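Final Report for the Course Materials and Everyday Objects
Topic: The wooden paddle hairbrush, its construction and its care
Authors: Ilir Babić and Fitriani Saragih
Submitted: 10 December 2025

1. Introduction

In our course every pair of students had to choose one small object which is used at home every day, and study how it is made and how it should be kept. We chose the wooden paddle hairbrush. The reason was simple. Fitriani has long hair and uses such a brush each morning, and Ilir worked in June in the wood workshop Begović, where handles for kitchen tools and brushes are turned and finished. So each of us already knew one side of the object.

At the beginning we thought that the subject is too small for a full report. After the first visit to the workshop we changed our opinion. A brush of this type combines a hard body, a soft cushion and many thin pins, and these parts react differently to water, to hair oil and to pressure.

2. Questions of the project

We wanted to answer two questions:

How are the parts of a wooden paddle brush joined together, and which joint is the weakest?
Which way of cleaning does the least harm to the wood and to the cushion?

We did not study plastic brushes or brushes with animal bristles. Also we did not study the effect on hair, because for this we would need many persons and a much longer time.

3. Material and method

We bought two brushes of the model Kasby and two of the model Oltevano. All of them have a wooden back, wooden pins and a rubber cushion with air behind it. The Oltevano is a little heavier in the hand and has a thicker layer of varnish. The Kasby is only oiled, so the pores of the wood can be felt with the finger.

From each model one brush was cleaned dry, with a comb and a soft toothbrush. The other one was cleaned wet, with warm water and a small amount of the mild soap Bravo, and afterwards it was left with the pins down on a towel overnight. We repeated this every second evening. Between the cleanings both of us used the brushes normally.

For the pressure test we built a simple stand from leftover boards. A lever pushed a flat block against the pins and released it again. Each brush received 4000 strokes. This was the most boring part of the project and we divided it in short sessions.

4. Construction of the brush

The back is cut from one piece and sanded to a curved form. On the side of the pins the wood has a shallow hollow, and the edge of the hollow has a thin groove. The cushion is pressed into this groove. In the brushes we opened at the workshop, which were old and already broken, there was glue only in some places of the groove. The master explained to us that too much glue makes the cushion stiff at the border, and then it tears there.

The pins go through holes in the cushion and have a wider foot on the inner side. Because of this foot a pin can't be pulled out easily, but it can be pushed in. The outer end is rounded to a small ball, so that it does not scratch the skin of the head. We find this part the most difficult to make well. If the ball is not smooth, hair is caught under it, and the user pulls harder.

In the middle of the cushion there is a small hole for air. When the pins are pressed down, the air goes out, and it comes back when they are released. Through the same hole water can come in during washing, and this was important for our results.

5. Results

5.1 Pressure test

No pin broke in any brush. In the Kasby which was washed wet, several pins near the border stayed a little deeper than before. In the Oltevano we did not see such a change. The groove held the cushion in all brushes, but in the washed Kasby we could lift the border of the cushion with a fingernail at one end.

5.2 Cleaning

Dry cleaning removed the hair and most of the dust. It did not remove the grey film which collects at the bottom of the pins. Wet cleaning removed the film completely, but the wood of the Kasby became rough and we had to oil it again. The varnish of the Oltevano kept its shine.
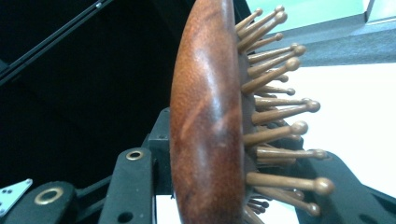 We also compared the pins by touch. After wet cleaning the pins of both models felt slightly fuzzy, and with a little oil on a cotton cloth this feeling was gone. The pins in the outer rows needed more oil than those in the middle — maybe they touch the water first when the brush is dipped.

One mistake must be mentioned. In the first week we dipped the washed Kasby too deep, and water stayed behind the cushion. We could hear it when shaking the brush. So the loose border may come partly from this one evening and not from the method itself.

6. Discussion

The weakest joint, in our opinion, is the border between the cushion and the wood. The pins themselves are stronger than we expected. For the care we would recommend dry cleaning after use and a short wipe with a damp cloth when the film appears. A full washing is only suitable for varnished wood, and the air hole should stay above the water.

Four brushes are a small number, and another pair of students could get a different result with another wood. We would also like to test a cushion with glue along the whole groove, but the workshop had no such piece at the time of our visits.

7. Division of work

Ilir Babić: visits to the workshop, stand for the pressure test, sections 3 and 4.
Fitriani Saragih: cleaning, notes on the surface, sections 5 and 6.
The introduction was written together.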